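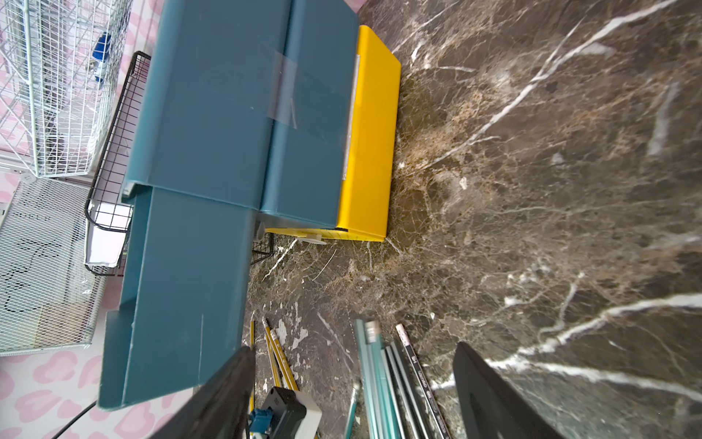
Pencils on the marble, waiting to be picked up, as the wrist camera sees them.

Teaching the arm by hand: your questions

I keep getting the same questions about how I teach our robot arm to do small jobs, so I've put my answers in one place. Last tidied up on October 25, 2023. If yours isn't covered, leave a comment at the bottom and I'll add it when I next have a free evening.

So what are you teaching it?

Tidying up, mostly. The job I'm on at the moment is pencils: pick one up from the counter, carry it over, put it away, go back for the next. It sounds dull, and I promise you it's the most fun I've had with the arm so far!

Why pencils?

They're thin, they roll, and they like to lie right up against each other. A nice chunky block forgives you if you come in a bit crooked. A pencil squirts out sideways. I started with blocks, got cocky, moved on to pencils and spent a whole weekend in March chasing them across the floor.

Do you write code for each move?

No, and I'd have given up long ago if I did. I drive the arm through the job myself, over and over, and it records what the camera saw and what my hands did. Then I train on the lot overnight and see what it's picked up.

What do you drive it with?

I use a Jodia, a small handheld controller that Boonmee Khunthong built for our group in Trerkthorpe. You move your hand, the arm moves with it, and a trigger under your finger closes the gripper. Boonmee is on the third version now (the first one gave everybody a sore thumb).

Can't you just grab the arm and move it?

You can, and I did for ages. It's lovely for big slow moves like opening a drawer. For pencils I found my own hands kept getting into the camera's view, and then the arm learns with hands in the picture that won't be there later on. I'd still tell a beginner to start that way, though. You get a feel for where the joints like to bend and where they don't.

Does the camera on the wrist see enough?

For the last bit of the move, yes. It looks straight down past both fingers, so you can tell whether you're lined up before you squeeze. It's not much use for finding something on the far side of the counter, and for that I have a second camera up on a shelf.

How many goes does it need?

For the pencils I recorded 200. I'd tried it with 50 first and the arm would hover hopefully over the right spot and then pinch thin air. After the full set I gave it 77 tries by itself and it got 54 of them, and yes, I did a little dance in the kitchen.

Do you clear the counter first?

Not really. I leave boxes and baskets where they are and shift them a bit between goes. If you only ever teach it on a bare surface, a bare surface is all it'll cope with. Patterned stone is a good test as well, with those pale veins running all over the place. Dwayne Haddad does his on a plain white table and we argue about this a lot. Come and see us both on club night and pick a side.

Should I record my mistakes?

Bin the really bad ones, where you drop the pencil and swear at it. Do keep the ones where you come in wrong, stop, back off and have another go. Those taught mine more than the perfect runs did! It now lifts up and tries again after a miss, and I never set out to teach it that.

My recordings look jerky. What am I doing wrong?

Going too fast, probably, or you're tired. I stop after half an hour. Rest your elbow on something, go slower than feels natural and don't hang about just above the object, or the arm will learn to hang about too.

What do you store it all in?

Mulder, a little program Dwayne wrote. It saves each go in its own folder and lets you play it back before you keep it. Play them back! I once trained on an entire evening's work with the shelf camera unplugged.

Is it safe with children about?

I run mine slowly, with the stop button in my other hand, and children stay behind the line on the floor. Please don't leave an arm running while you make a cup of tea.

Can I have a go?

Yes please. We're upstairs at Skolmont on club nights, and there's usually a spare controller. Flat shoes, sleeves rolled up, and bring your own mug.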